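# Gripper trial FAQ

Kept by Socorro Correa. Updated in April, mostly to stop the same five emails from arriving.

## What is being compared?

Two ways of getting laundry out of a front-loading washer and into a basket: the Toltach parallel gripper with its stock fingers, and the same gripper with the longer Norkberg fingers. The arms, controller and wrist cameras stay the same throughout. We did once change the fingers and the controller in one afternoon, and learned nothing at great expense.

## Why laundry?

Cloth is rude to grippers. It folds away from the fingers, hides its own edges and brings its friends along. A jersey with a thick hem gives you something to pinch, and black shorts at the back of a dark drum give you a career change.

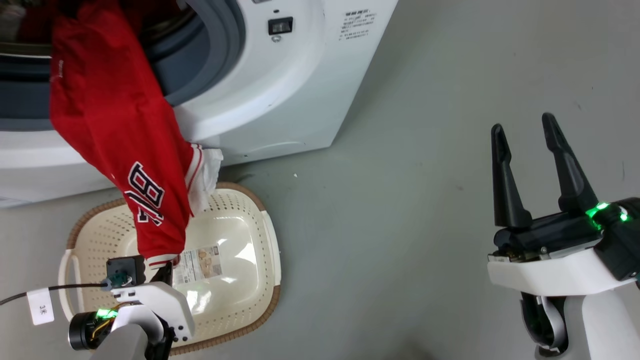
**How many attempts does each set of fingers get?**

Each set gets 50 attempts, with the drum reloaded by hand between runs.

## What counts as a success?

The garment ends up in the basket, all of it, with the gripper open and clear. A sleeve over the rim is a failure. Divina Castillo argued for partial credit and was given a form to fill out, which she did, so there is now a column called "mostly."

## Which fingers are winning?

The long ones, at the back of the drum. They lose at the door, where the extra length catches on the rubber seal. If your washer had no door, I could recommend them without reservation.

## Do you need both arms?

For most single items, one arm does the grabbing and the other waits its turn. Big tangled loads are a different matter, and we keep both arms powered so the setup doesn't change halfway through a comparison.

## Where do the cameras go?

One on each wrist and one overhead. The overhead view is good for the basket and poor for the drum, so the reaching is done mostly on the wrist view. 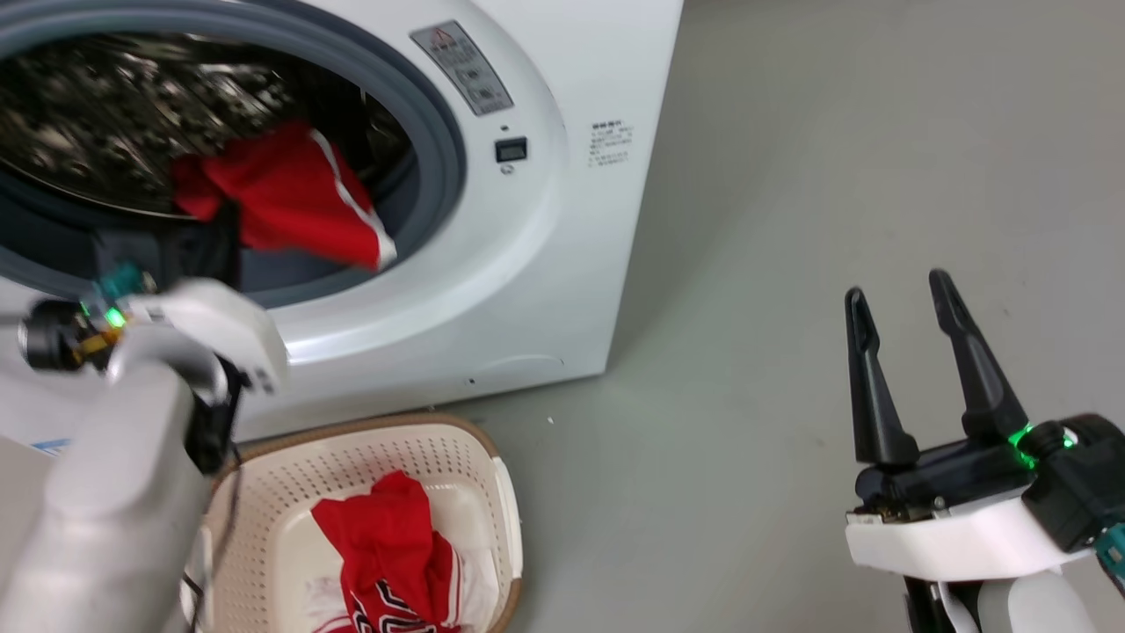 The trouble with a wrist view is that it gets worse as you get closer. By the time the fingers reach the cloth, the cloth is all you have. We tried the Sison mount, which tilts the camera back a little – better on the approach, but it widened the wrist enough to bump the door opening 3 times in one session. It's on the shelf now.

## Can I use my own controller?

Yes, if it accepts a grip force limit. We cap ours at 65 percent. Above that the fingers hold on beautifully and let go with some reluctance.

## Where is the data?

On the Gemthorpe drive, in the folder named "final." The folder named "final2" is older. I'm sorry.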